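The robot took the fiddly job (and I got my wrists back!)

Posted 5 October 2021

I've been promising a post about the new arm at work since July, and a few of you have asked, so let's go. For anyone new here: I work at Irutex, where we take in old office computers, test them, swap what needs swapping and send them out again. It's a small shop and until this summer every single processor was handled by a person with steady fingers. Mostly me and Akosua Nartey.

I was nervous when Sunita first brought it up. Sunita Mercado runs our floor, and she sat us all down before anything was ordered and went through what would change and what wouldn't. No one's hours were being cut, and she put that in writing, which I really appreciated. Trinity still asked the hard questions (thank you, Trinity!) and we got a training budget out of it too.

So what does my day look like now? Very different! I used to spend whole afternoons bent over open towers with a lamp in my eyes. Now I open the cases, check the boards, look over the sockets and decide what each machine needs. The arm's part is the processors, and we keep a person at the bench while it's learning the job. We call it Ojo, and I have no idea who started that.

The part I didn't expect to love is the teaching. If a plate sits a little crooked or a chip isn't down properly in its spot, the arm doesn't shrug and fix it like I would, so I've had to work out what my own hands were doing all those years. Akosua and I had a long argument over how you know a chip is square before you let go of it. I say you feel it, she says you see it — we still haven't settled that one, but we wrote both down and Tamsin Gallagher turned them into the checks we use now.

It isn't all roses. Some days it's slower than I am, and I do miss the chatter when there were two of us on one bench. Keisha Ridgeway has moved over to testing full time, which she wanted, but lunch is when I see her now. And the paperwork! Every stop gets logged, even the silly ones.

A processor in its place on the plate, and the arm over a Dell tower:
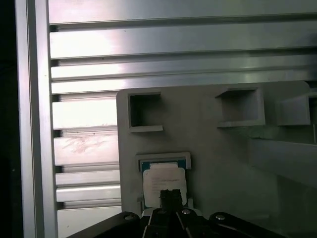
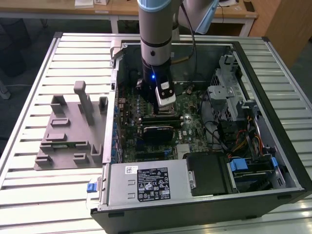 What's next

We're getting a second bench, and I'm going to be the one setting it up, plates and all. I've never been in charge of setting anything up before, so I'm thrilled and a bit scared. Akosua wants memory sticks to be the next job we try. I'd rather start with drives, and I've got a sketch for a holder that I keep redrawing on the backs of packing slips.

If you work somewhere that's bringing in an arm like this, tell me how it's going in the comments. I'd especially love to hear how you split up the day between people and machine, as we're still moving things around on ours.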